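Session 3: Learning from demonstrations, and why the second half goes wrong

Right, notes for this session. I've written these up from what I said in the room plus a few bits I forgot, so they won't match the slides exactly. Where they disagree, trust these. The slides still have an old version of the loss on them and I keep meaning to fix it.

Last time we finished with plain behaviour cloning. You have a pile of demonstrations, each one a list of pairs (what the robot saw, what the person made it do), and you train a network to go from the first to the second. It's supervised learning and nothing fancier. If you were comfortable with fitting a curve in your first year, you're comfortable with this.

The trouble starts when you let the network drive. In training, every observation came from a person doing the job well. At run time, every observation comes from wherever the network has got itself to. A small error at the start puts the arm somewhere slightly odd, the network has seen fewer examples of slightly odd, so it makes a bigger error, and off we go. You'll see this called compounding error, or covariate shift if the author is feeling grand (I use both, sorry).

How much does it matter? For a short task, hardly at all. For a long one, a lot, and the standard argument says the worst-case cost can grow with the square of the number of steps. Please go through that argument yourselves before the seminar. It fits on one side of paper and it's the one piece of theory in this session I'd really like you to own.

Chunking

The trick most people reach for now is action chunking. Instead of predicting one action at a time, the network looks once and predicts the next stretch of actions, say 18 of them. Then the arm plays those out and the network looks again. You've cut the number of decisions by a factor of 18, so there are far fewer chances to wander off.

There's a second benefit which I think is underrated. People pause when they demonstrate. They get the gripper near a thing, stop, have a think, then carry on. A one-step network learns "when I look like this, stay still", and then it does exactly that, for ever. With chunks, the stillness and the moving-off again sit inside the same prediction, so it has a much better chance of getting out of the pause.

The price is that the arm is working blind for the length of a chunk. If the plate slips at action 2, tough luck until action 19. So chunk length is a dial, and it depends on the task. Free movement through the air is happy with long chunks. Contact is not.

Our running case for the rest of the term is the kitchen bench, which in the code is called Gronodero (don't ask me to defend the name, it came with the repository). Two arms, everyday objects, fixed camera. The plate and rack part is the bit I want you to keep in your heads, because it has both kinds of motion in it. There's a big lazy swing where precision hardly matters, and then a few centimetres by the slats where it matters enormously.

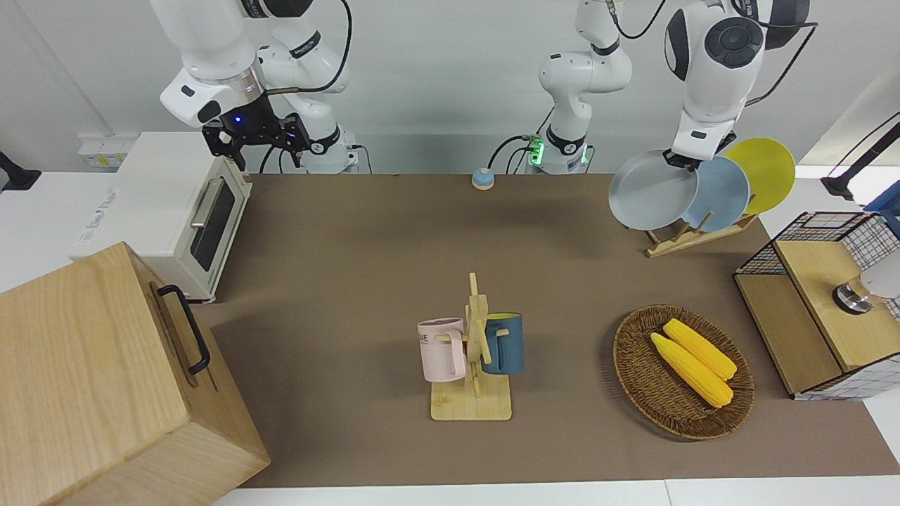

Ifor Gwynne asked why you couldn't just collect more demonstrations of the rack part and leave the chunk length alone, given that the rack is where the errors bite.

You can, and you should, up to a point! More data near the slats does help, and it's the first thing I'd try on a Friday-afternoon sort of problem. But look at the plates already standing there. A round plate held on edge by a gripper can be tilted a bit this way or that and still look nearly the same to a camera placed off to one side or overhead, and with plates overlapping each other the camera is getting even less. So two demonstrations that look alike can need different corrections. More data teaches the network the average of those corrections, and the average may be a plate resting on top of a slat. What you want there is either a better view or more frequent looking, and shorter chunks give you the second one for free.

That leads to the method from this week's reading.

Variable chunks

The paper calls its method Tillman. The idea is simple enough to say in a sentence: predict a long chunk, predict how sure you are about each action in it, and stop playing it out once the sureness drops below a threshold. In open space you'd expect to use the whole thing. Near the rack you might use three actions and look again.

How do they get the sureness? They train a handful of copies of the last layer from different starting points and see how far apart the answers are. Where the copies agree, carry on. Where they fan out, stop. It's cheap, and you can bolt it on to a model you already have.

I tried it on our own data, 1805 demonstrations, with the longest chunk set to 21. Things I'd like you to take from my attempt:

The chunks did shorten near contact, without anyone telling the network where contact was. I was pleased with that.

They also shortened at the very start of each run, which I hadn't expected. My best guess is that there are several sensible ways to begin (which arm goes first, which object) and the copies disagree about which. That's disagreement about choice, and the method can't tell it apart from disagreement about precision. Looking again doesn't help much with the first sort. You can get an arm that dithers.

The threshold was fiddly. I set it by eye. If any of you can think of a way to set it from held-out demonstrations, that would make a very decent project.

The dithering business

I want to spend a bit longer on this one – it comes up again when we do diffusion policies. If half your demonstrators reach left and half reach right, a network trained with squared error will happily reach down the middle, where there's nothing. Chunking helps a little, as once a chunk has set off to the left it stays committed until the next look. Shorten the chunks and you lose that. So the same dial that buys you precision by the rack costs you commitment at the start.

Sovow, the baseline in the reading, gets round it by feeding the previous chunk back in as an input. It works in their tests, but I'm wary. Give a network its own past actions and it may learn to copy them and ignore the camera. Have a look at the ablation where they hide the camera input, and ask yourselves whether the drop is as big as it ought to be.

For the seminar

Read the Tillman paper up to the end of the experiments. Skip the appendix on network sizes unless you like that sort of thing.

Do the quadratic argument on paper. Bring the paper.

Open the notebook in the Floltine folder and run the toy version with chunk lengths 1, 3 and 18. It's a dot moving along a corridor, so it'll run on anything. Plot where the dot ends up, then put a fork in the corridor and do it again. I'd like one plot each and a couple of lines on what changed.

If the notebook complains about a missing file, it's the one called starts, and it's in the folder from session 2. I'll move it when I remember.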